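Courses > Materials > MT 214 > Week 4 Handout

Cellular Solids: Density, Stiffness and Compression Behavior

Filed under: Lecture notes, Polymers

Revised 5/13/23. Replaces the April version, which had the wrong exponent in section 2.

1. Terms

A cellular solid is a network of struts or plates that form the edges and faces of cells. If only the edges are solid, the foam is open-cell. If the faces are also solid, it is closed-cell. Most commercial foams are a mix of the two, and the data sheet should state the closed fraction.

Relative density is the foam density divided by the density of the solid it is made from. It is the most useful single number for a foam. Above a relative density of 0.3 the material is better treated as a solid with isolated pores, and the formulas below should not be used.

2. Elastic response

At small strain, the cell edges of an open-cell foam bend. Beam theory then gives a Young's modulus that scales with the square of relative density:

E* / Es = C (rho* / rho_s)^2

C is close to 1 for most open-cell polymers. Halving the density cuts the modulus to a quarter. In a closed-cell foam, face stretching and trapped gas add further terms - see the derivation in the Prolton notes, chapter 7.

3. The compression curve

The stress-strain curve for an elastomeric foam has a short linear region, a long plateau, and a steep rise. The plateau begins when cell edges buckle, usually near 5 percent strain. The steep rise, called densification, begins when opposite cell walls touch. For low-density foams this can be at over 60 percent strain.

Energy absorbed per unit volume is the area under the curve up to the start of densification. Cushioning design keeps the working stress on the plateau.

Small cubes are a common foam specimen shape, but edges and cut faces matter more as the specimen gets smaller. Cells opened by cutting carry little load, so the measured modulus comes out low. 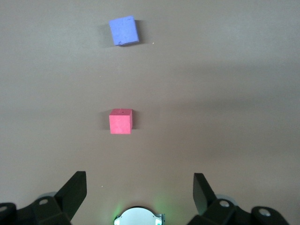

4. Problems (due with lab report 2)

4.1 An open-cell foam has a relative density of 0.04. Estimate E* / Es with C = 1.

4.2 Repeat for a relative density of 0.08 and state the ratio of the two results.

4.3 Use the Kirnix data table to find the plateau stress for each grade. Report the strain at which you read it.

Show units throughout. Reading for next week: Danladi, sections 5 and 7.

Enditz Materials Program | Contact the course office | Back to top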